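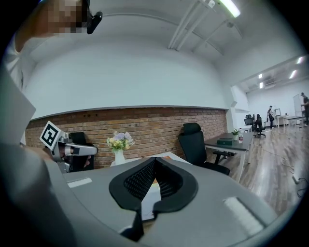 Progress report on the Nundedby workrooms
Reporting period: January to May
Prepared by Dagný Vigfúsdóttir for Poul Bisgaard, Stammont Fund

Dear Poul,

With this report I want to inform you about the work which we have done on the shared office in Nundedby since the first payment. You asked me in our last call to write less about plans and more about what is finished, and I will try to follow this. The cost table goes to you separately, as the bookkeeper wished to check it once more before it leaves the house.

1. Where we are now

The large room is in use. The desks and the office chairs are in place, the walls are finished, and people work there from the morning until we close at 18:00. The small room behind it is not ready, and I explain the reasons in section 5. The kitchen corner was not a part of your grant, but I mention it in two places where it has influenced the rest.

In the application we wrote that the room should be "a calm place where one can work a full day without back pain". It was perhaps not the most elegant sentence, but we have used it many times when we had to choose between two things.

2. The walls

The greatest discussion of the winter was the brick. You may remember that the lower part of the wall is red-brown brick and that the upper part is smooth. Our first plan was to paint everything white from floor to ceiling. The painter had already given a price for it. Then several of the future users came to see the room and asked us to leave the brick as it is. We talked with the owner of the building, who had no objection, and we changed the order.

So the brick stays visible as a band along the room, and only the upper wall and the ceiling are white. The brick was brushed and washed, and the joints were repaired where the mortar had fallen out. This took longer than painting would have taken, but the material was cheap. The painting of the upper part was done in two coats. In the corner near the entrance a third coat was necessary, as an old stain came through again.

I was afraid that the brick would make the room dark in the winter months. The users do not complain about this. One of them told me that it is pleasant to rest the eyes on it after many hours with a screen.

3. Desks and chairs

We bought the furniture from Vörös, who had the second-best price but the shorter delivery time. The desks have a dark gray top and white legs. We had first chosen a white top for all of them, and I changed my opinion after we had one on trial: under the ceiling lamps it was too bright to look at in the afternoon. One white table from the trial we kept, and it stands by the brick wall as a common table. It has a vase with flowers on it now, in purple, yellow and white, and it makes a friendly impression on those who come in for the first time.

The chairs are black office chairs. The model with the tall mesh back and armrests was the one the users preferred when we let them sit on the samples. It was more expensive than what we had in the budget, and I asked you for permission to move 4000 kroner from "lighting" to "seating". You gave it by mail in March, and I thank you again for the quick answer. The money was sufficient.

There were some difficulties with the delivery. The first load came with the wrong armrests, and the driver did not want to take them back without a paper from the office. The chairs stood in the corridor for 7 days. After this Vörös sent the correct ones without extra cost, and they also sent a person to help with the mounting, which we had not expected.

I would like to note one thing for other projects of the fund. We should have measured the height of the armrests against the height of the desks before ordering. With the first armrests it was impossible to push the chair in, and the passage behind became too narrow. With the present ones it goes well if one lowers them a little. I have put a short instruction about it on the information board, and most people follow it.

4. Light, plants and small things

Because of the change in the budget we did not buy the hanging lamps. We kept the old ceiling lamps, cleaned the covers and changed the tubes to a warmer type from Ziltel. The result is better than I believed it would be. I would still like to have desk lamps for the dark part of the year, and I will come back to it in the autumn.

For plants we had only a small amount. We chose potted plants which do not need much care, in plain white pots, so that they can be moved from desk to desk. The question of who gives them water was not easy at first. Some plants received water from everybody and one plant from no one. We have now a simple list by the sink, and it works.

Storage on the desks is a subject which I underestimated. People bring boxes, bottles, chargers, paper, and after some weeks the desks were quite full. We do not wish to be strict, as the users must feel at home, but the agreement from April is that the desk should be so free in the evening that the cleaning person can wipe it. Personal boxes may stay if they stand at the far end. Shelves along the short wall would solve the matter properly, and they are included in my wishes below.

5. What is delayed

The small room should have been ready in April. When the old floor was taken up, we found that the boards below were soft along the outer wall. The carpenter believes that it comes from an earlier leak at the window and not from a new one. The window has been sealed, and we let the floor dry before the new boards are laid. The owner pays for the repair of the boards, and the grant pays only for the covering, as it was written in the contract.

The second delay is the sound. The large room has hard surfaces almost everywhere, and when two persons are on the telephone one hears both very well. We had planned panels on the ceiling. The first offer was too high, and for the second offer I wait still. In the meantime we ask people to take long calls in the corridor, but I do not consider it a solution.

6. Use of the room

The users are mostly people who work alone: a translator, a bookkeeper, two who draw maps, and some students in the last part of their studies. The afternoons are the busiest time. In the mornings there is still free place, and we will offer a cheaper half-day price from June to see if it helps.

I have asked all of them to write down what they miss. The answers were short and quite similar. They wish more sockets near the common table, less noise, and a place to hang wet coats. The hooks were put up in the same week. The sockets need an electrician, and he comes together with the work in the small room, so that we pay for his travel only once.

7. Next steps and wishes

Until the end of the summer we plan to do the following:

Finish the floor in the small room and move two desks into it.
Decide about the sound panels when the second offer has come.
Put sockets near the common table.
Build shelves along the short wall.

For the shelves I ask if we may use what is left from the line "walls". The painting cost less after we kept the brick, and the rest should cover the wood. If you prefer that it stays where it is, I can wait with the shelves until the next period, but I would be glad for an answer before the carpenter leaves for his vacation.

You are also very welcome to visit us. The bus from the station stops near the house, and if you come before noon, it is easy to find a free desk to sit at. Please bring the signed copy of the changed budget if you have it, as our own copy lacks your signature on page 3.

With kind regards,
Dagný Vigfúsdóttir
Nundedby workrooms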